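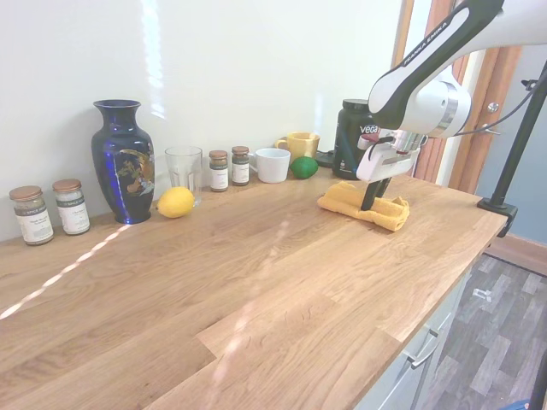 Bench view, stock fingers on the folded cloth. Items at the back left in place for the whole comparison.

Wed 13 May
Finger comparison, cloth task. Present: me (Randi), Melahat for the morning, Joaquim on the controller.

Goal for this week is to decide which finger pads go on the arm for the cloth and small-jar tasks. Candidates are the stock black fingers, the Nasard soft pads and the Demley ribbed pads that Anneli printed in April. Did stock and Nasard today. Demley not started.

Setup is the same as last time apart from the pole, which I re-clamped at the counter corner. Checked the cable slack with the arm at full reach to the left and it stays clear of the wrist. If anyone moves the clamp, redo the camera calibration. Joaquim has the script, it takes a few minutes.

Stock fingers first. Pressing straight down on the folded part and closing works most of the time, but the fingers skate on the wood if the approach is too low. Raised the contact height by 4 mm and the skating stopped. With that change it sometimes picks up only the top layer. For the fold task that is what we want. For the plain pick-and-move task it isn't, and the cloth drags.

Nasard pads after lunch. Better hold on the fabric, no slips during transport that I noticed. Release is worse. The cloth clings to one pad, usually the left, and gets pulled out of shape as the hand retreats. Joaquim tried a slower opening, which helped a little, then a short sideways wiggle before the retreat, which helped more. He doesn't like the wiggle because it adds a state to the program. Leaving it in for now.

Tried the lime with both sets, since it was there. Stock fingers roll it unless they come down dead center. Nasard pads take it without trouble. Did not try the glass and don't want to until the force limit is sorted out.

Controller notes: impedance stiffness was still at 2,000 from Austra's runs, much too stiff for pressing into a counter. We got two reflex stops before I thought to look. Dropped it to 600 and had no stops after that. Joaquim will put the value in the task file so it doesn't carry over from whoever used the arm last. Austra, if you need your old setting it is saved under your name.

Camera: sunlight comes in across the left part of the counter and leaves glare patches on the boards. The segmentation picks up the bright dashes as cloth edge every so often. Melahat masked that part of the counter, fine for this task but no good once we start on the jars. Blind or a polarizer, whichever is cheaper. Asked Chege for a price on the filter.

Total 55 grasps logged over both sets, sheet is in the shared folder. The first few stock ones are from before the height change and should be left out.

To do:
Demley pads, same cloth, same start poses
Repeat stock with stiffness at 600 from the first grasp
Ask Anneli if the Nasard pads can be dusted or need a different skin
Order spare M3 screws, one of the finger screws is getting rounded
Force limit before any glass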